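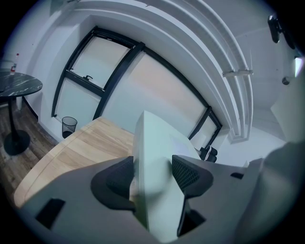 Frequently Asked Questions: Oiled Wood Desks and Tabletops

These are the questions we get most often at Hiebert after a desk or table has been delivered. If yours isn't on the page, use the contact form and include your order number.

Do I need to oil my desk when it arrives?

No. Every top leaves the shop with two coats of oil, and it can be used as soon as it is in place. Keep rubber mats and plastic covers off it for the first few weeks, as the oil is still hardening and can mark under them.

How often should I oil it after that?

Once every 12 months is enough for a desk in a home office. Kitchen and dining tables usually need it twice a year. If a few drops of water soak in and leave a dark spot instead of beading up, it is time for another coat.

Which oil should I use?

We use Flostex Clear in our own shop and sell it in small cans. Other hardening oils made for furniture will also work. Do not use olive oil or vegetable oil. They never harden, and after a while they get sticky and start to smell.

How do I put the oil on?

Clear the top and wipe it with a damp cloth, then let it dry overnight. Rub a thin layer of oil along the grain with a lint-free rag. Wait 15 minutes and wipe off everything that has not soaked in. The surface should not look wet when you are done. Leave it alone until the next day.

Oily rags can catch fire by themselves if they are left in a heap. Lay them flat outdoors to dry or put them in a metal can filled with water and close the lid.
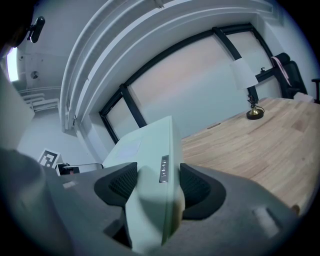
Annick Penner
Customer Care Lead, Hiebert

How do I clean it day to day?

A soft cloth and plain warm water will take care of most things. For greasy marks, add a little dish soap, wipe, and go over it again with clean water. Dry it right away. Glass cleaner and bleach strip the oil, and scouring pads leave scratches across the grain.

Can I put a lamp or a computer directly on the wood?

Yes. Check that the base has felt or cork under it, and move it now and then. Wood changes color in daylight, so anything that stays in one spot for a year will leave a lighter or darker patch behind. The patch evens out in most cases once it is uncovered.

What about hot mugs?

Use a coaster. A white ring is moisture trapped in the finish and can often be removed by rubbing in a little oil with a soft rag. A black ring has gone into the wood and has to be sanded out.

My desktop has a small crack at the end. Is that covered?

Short, thin cracks at the end grain are common during the first winter, when heated rooms get very dry. They often close up again by spring. Send us a photo with a ruler next to the crack. Trevor Melnyk looks at all warranty photos and will tell you whether to wait, fill it, or send the top back.

The top has cupped slightly. What should I do?

Loosen the screws that hold the top to the base by half a turn and check the humidity in the room. It should be between 40 and 60 percent. Do not put weights on the top to flatten it. If it hasn't settled after two months, write to us.

Can I sand out scratches myself?

Light ones, yes. Use 180 grit paper on a block, go with the grain, and finish with 240. Sand an area well beyond the scratch or you will end up with a dip. Then oil the whole top, not only the part you sanded, so the color matches. 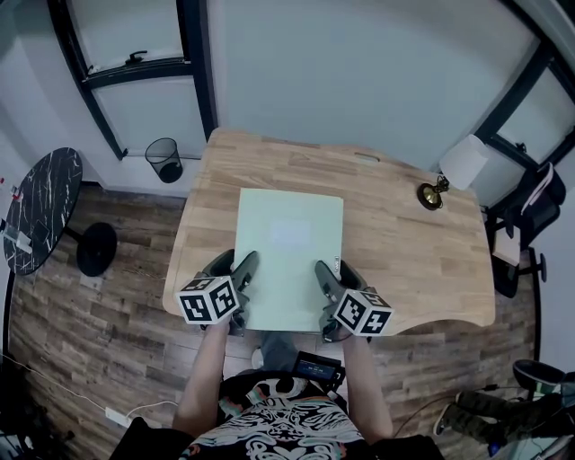 Light wood desk with a curved front edge and a pale green sheet lying flat on top.

Should I use a desk pad?

It's up to you. A pad helps if you write a lot with a ballpoint, because a hard pen will press lines into softer woods. Felt and leather pads are fine. Some PVC pads react with oil finishes and stick to them, so lift yours once a week at first and look underneath.

Can I have the edge shape changed after delivery?

We can recut a straight edge to a curved one in the shop, but we can't add wood back. The cost depends on the size of the top and you pay shipping both ways. Ask Roksolana Stelmakh in the workshop for a quote before you pack anything.

Do you sell replacement legs?

Legs for the Estura and Flukley bases are kept in stock. Older bases are made to order and take four to six weeks. The part number is on a sticker inside the left rail.

When can I reach someone by phone?

The phone is answered from 9:00 a.m. to 4:30 p.m. We close for inventory during the last week of March, and emails sent that week are answered the week after.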